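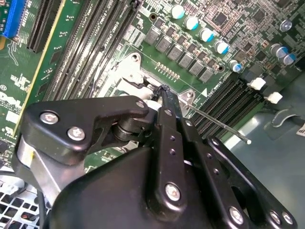
Oanh Huỳnh wrote to us that a kit like this one will never pay for itself in a small repair shop, and that a steady hand with good tweezers does the same work in half the time. She may be right about the time. I have kept the Flernell kit on my bench for two months now, and I would like to answer her with what I have learned, as tips for anyone who is thinking of buying or hiring one.

Workshop > Bench tips > Tools on test
8/23/18
By Birgit Weidemann
138 shares

What you get

The kit comes from Staleck and includes the arm, the gripper with a small camera near it, a foot switch and two pairs of fingertips. The price is 3,000 euros, or you can hire it by the month. I hired it. My work is mostly old desktop computers and a few servers, so I tried it first on boards, and the picture shows it over a Dell one, with the fingertips at the processor socket.

Before you start

Unplug the computer and take the side panel off completely. A panel that hangs on its hinge will be hit by the arm sooner or later.

Clamp the base of the arm to the bench, not to a shelf above it. My first clamp was too weak and the whole thing turned a little at every move.

Connect the arm and yourself to the same earth point. The manual mentions it only on the last page.

Working near a socket

Use the narrow fingertips. The wide ones are good for cables and screws in a tray, but beside a socket they hide everything.

Come in from the side and low. If you come straight down, the gripper covers your view and you must trust the camera alone.

Set the grip force to 40 on the dial and go up only when the piece slips. Light things, such as a bit of foam or a cable end, need very little.

Keep clear of the capacitors. They stand higher than they look on the screen, and I have bent one already — it was on a scrap board, luckily.

Do not let the gripper touch the socket pins, and do not ask it to close the retention lever. The lever needs a push and then a sideways movement, and I do this by hand.

Is it worth the money?

For a hobby, no. For a shop where somebody's hands shake or get tired by the afternoon, I think so. What I like most is that it can hold a piece still for as long as I want while I look for the right screwdriver. What I like least is the noise of the fan, and that spare fingertips must be ordered from Vilotbridge and take around two weeks.

I will keep the hire until November and then decide. If you have used the kit on laptops, please write to me, as I have not yet tried it in such a narrow space.

7 comments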